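3.2 Work surfaces and wear

Surfaces were recorded before any cleaning took place. 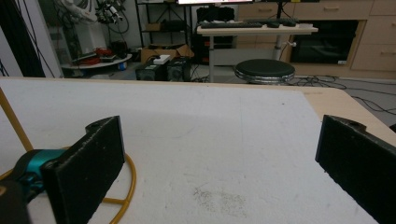 Figure 2. White tabletop with faint grey marks and a patch of speckled dark grey residue; desk and shelving behind.

The Takitz survey logged 931 surface marks, of which 394 were scuffs. Matte white tops, as in Figure 2, show light scuffing and dark residue readily - pale wood hides both. Floor storage, such as the open cardboard box in the background, was logged separately under the Hnatiuk scheme.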